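Valente Opens Second Recording Site in Grornthorpe for Fabric Handling Data

GRORNTHORPE, January - Valente has opened a second site for recording robot demonstrations, the company said Tuesday. Work there is limited to soft goods: clothing, bags, towels and printed cloth.

The recordings will be used to train Prisska, the company's learning system for two-armed robots. An operator guides both arms through a task, and the movements are saved together with the camera views. Prisska learns from the saved runs, which are called episodes. The Grornthorpe site has recorded 1654 episodes so far, using 59 different fabric items.

Cloth is harder to learn from than boxes or bottles. A shirt dropped on a table twice will land in two different shapes, and a grip that works on one fold may slide off the next. For that reason each item is recorded from many starting positions, and operators are asked to leave it crumpled at the start of an episode. Both grippers are used in every run.
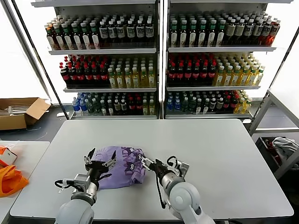

Muchen Bai said the slow runs were often the most useful ones, and that operators had been told to keep going after a missed grip. "If the cloth slips, pick it up again and finish," Bai said. "We want the system to see the second try. A set with only clean runs teaches it very little about what to do when things go wrong."

Episodes are reviewed the day after they are recorded. Reviewers mark the start and end of each grasp and drop any run where a camera stopped or the two arms fell out of step. Runs with a slip or a regrasp stay in and get their own label.

The site runs 3 stations and employs 9 operators, who switch tasks every hour. Training for new operators is led by Albertina Sequeira - she set up the same program at the first site.

Skotwood, which supplies sorting services to commercial laundries, will test the first version of Prisska trained on the new recordings. The test covers picking single items from a pile and spreading them flat. Folding will be added later.

Press contact: Tiago Godinho, Valente, Grornthorpe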